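Home | Set-up | Care | Spares | Contact

Section 2: Getting your Pakdale water filter ready

OK, so you've got the box open and the bits all over the counter. I've set up more of these than I can remember (we run them in the kitchen at Femstead, and my mother has one too), and the first evening is the only fiddly part!

1. Wash your hands, then rinse the upper and lower tanks with warm water and a drop of dish soap. Keep the soap away from the filter candles - they soak it up and you'll taste it for weeks.

2. Scrub each candle under cold running water with the pad from the box. Go gently. Mine shed a bit of white dust the first time and I panicked, but it's normal.

3. Push the candle stems through the holes in the upper tank, washer on the inside, and do up the wing nuts by hand.

CAUTION: No pliers. I cracked a stem that way and had to wait until May for a new one.

4. Fit the tap to the lower tank, with one washer on each side of the wall. The spout should point straight down when it's tight.

5. Stack the tanks, fill the top one, put the lid on and leave it overnight. Pour that first batch on the garden. Do it again with a second batch, and start drinking from the third.

NOTE: If the top tank is still full in the morning, there's air trapped in the candles. Take them out, soak them in a bowl of cold water for 5 hours and try again.

6. Write the date inside the lid in pencil. A pair of candles is good for 3000 liters, and you will not remember when you started (I never do).

If the tap drips, take it off and check that the washers are sitting flat before you order anything. The spare washer set is part number 322, and it fits the older Barbieri tap as well.

That's the whole job. Go pour yourself some water!
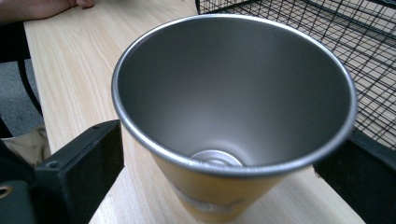

Chalerm Kaewmanee: My tap dripped until I swapped the two washers around, so try that before you buy the spare set. The overnight soak fixed the slow flow for me too.

Contact us | © Pakdale | Back to top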